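I gave up ironing bed linen in March and I'm not going back. My mother-in-law, Sarita Grewal, irons everything, pillowcases, tea towels, even the fitted sheets (how?!), and for years I tried to keep up with her because I thought that was what a proper grown-up did on a Sunday night.

Then we moved to Brestow, the ironing board got left behind in Clircombe, and I just never bought another one. I kept meaning to. There was a nice one in Skollgate for far too much money and I walked past it every week feeling guilty, until one week I didn't feel guilty at all.

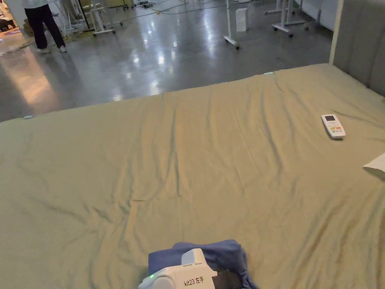 And I sleep the same! My husband didn't notice for 3 months. When I finally told him he said he'd thought we had new sheets, bless him.

I do see the other side. A crisp hotel bed is a lovely thing, and if ironing in front of the telly is your idea of a good evening then please, carry on. But so many of us do it out of worry about what visitors might think, and when did a visitor last inspect your bed? Mine get a cup of tea and stay downstairs.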